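The Long Table Gets Its Face Back

Regulars at Waltness will have noticed that the big table by the window spent most of March under a bedsheet. It has now been stripped, sanded and oiled, and the sheet has gone back to whatever bed it came from.

Hanna Vasylenko led the work over 2 evenings and would like it known that she was promised one. Under the old varnish she found pale wood the color of shortbread, along with a ring left by every mug this building has ever owned. Most of the rings came out. The ones that didn't are at the Cornance Room end, where the knitters sit, and we draw no conclusions.

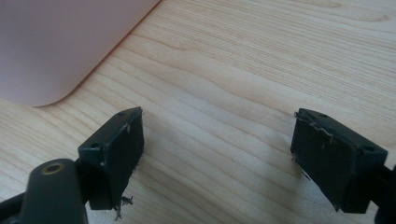 The grain is the real prize. It runs in long honey-colored lines, with the odd oval where it wanders off to think about something else, and it would be a shame to hide it under a vinyl cloth again. Coasters are in the drawer. There are 20 of them, they are ugly, and they work. Please keep hot pans on the stove side of the room, and bring any complaints about the smell of oil to Hanna before 6 p.m.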